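Questions I get about the Doltport sewing swap

Do I need to bring something to take something?
Nope! Come with a full bag or an empty one. I started this thing with two boxes of my grandmother's buttons and I still come home with more than I left with.

What can I bring?
Fabric, yarn, patterns, zippers, half-finished quilts (we love those). Please wash your fabric first, and leave anything with a strong smell at home.

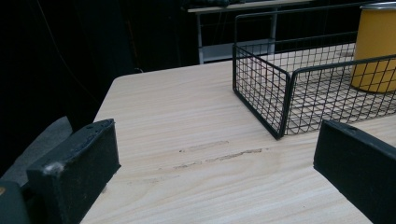
Can I bring my kids?
Sure, mine come along every time. Nazma Thambiah runs a felt corner for the little ones, and she's a lot more patient than I am.

When's the next one?
September. I'll post the date here once I have the hall key.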